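Chapter 6
Pricing, Promotion, and the Meaning of "Free"

Learning Objectives

After studying this chapter, you should be able to:
Explain how buyers form a reference price and how sellers influence it.
Distinguish a true giveaway from a bundled, conditional, or deferred charge.
Calculate the unit cost of a promotional item and compare it with expected return.
Describe how the quality of a giveaway affects the standing of the firm that offers it.

Opening Case: Pladance Enters the Jolonberg Market

Pladance, a regional chain of fitness studios, opened its Jolonberg location in June with a promotion that its marketing manager, Siham Shboul, had planned for most of a year. Every person who attended a first class received a cotton T-shirt at no charge. The studio set no purchase requirement and did not ask for a credit card.

By the end of the month the studio had given away 734 shirts. Of the people who received one, 41 went on to buy an annual membership. Total spending on the promotion, including printing and delivery, came to $2,980. The chain's owner, Cristóvão Bragança, considered the result disappointing. Shboul did not agree. In her report to the owner, she argued that memberships sold in the first month were the wrong measure, and that the shirts would continue to be worn in the neighborhood long after the opening had passed.

Their disagreement is a common one. A price of zero is easy to state and hard to evaluate. The seller knows what the item cost, but the benefit is spread over time and across people who may never be identified. 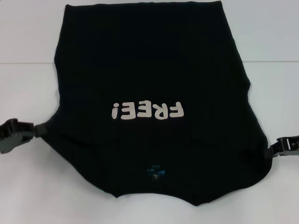 Economists have long observed that buyers do not treat zero as simply another low price. A reduction from two dollars to one dollar attracts some additional buyers. A reduction from one dollar to nothing often attracts a great many more, including people who had no prior interest in the product. The buyer who pays nothing appears to risk nothing, and the usual weighing of cost against benefit is set aside.

This effect has limits. An offer that is free of charge may still cost the customer time, travel, personal information, or a sense of obligation. When these costs become visible, the appeal of the offer falls. Firms that hide such costs may gain customers in the short term but tend to lose them once the full terms are understood.

6.1 Types of Free Offers

Free offers used in retail and service businesses fall into several groups. The terms below are used throughout the rest of the chapter.

Unconditional gift. The customer receives the item and owes nothing. Branded clothing, pens, and calendars are often distributed this way.

Sample. The customer receives a small amount of a product that is also sold at full price. The purpose is to reduce uncertainty before a purchase.

Conditional gift. The customer receives the item only after buying something else. The cost of the gift is recovered, in whole or in part, through the price of the purchase.

Free trial. The customer uses a service for a set period — commonly a week or a month — after which a charge begins unless the customer cancels.

Promotional merchandise. Goods of this kind carry a name, slogan, or single word intended to be read by others. Their value to the firm depends on use. A shirt that fits poorly or fades after a few washes will be left in a drawer, and the firm will have paid for a message that is never seen. Hamdan, a supplier of printed apparel, advises its business customers to examine a finished garment before approving a full order, with attention to the weight of the cloth, the edges, and the stitching.
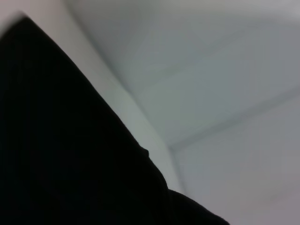 6.2 Measuring the Return on a Giveaway

The simplest measure divides total spending by the number of items distributed. For Pladance, $2,980 divided by 734 shirts gives a unit cost of $4.06. A second measure divides total spending by the number of new members, giving an acquisition cost of $72.68 for each of the 41 memberships sold.

Neither figure is sufficient alone. The unit cost says nothing about results, and the acquisition cost assumes that every new member joined as a result of the promotion. Some would have joined in any case. Section 6.3 introduces the use of a comparison group, in which the offer is made at one location and withheld at a similar one.

Key Terms

acquisition cost, conditional gift, free trial, reference price, sample, unit cost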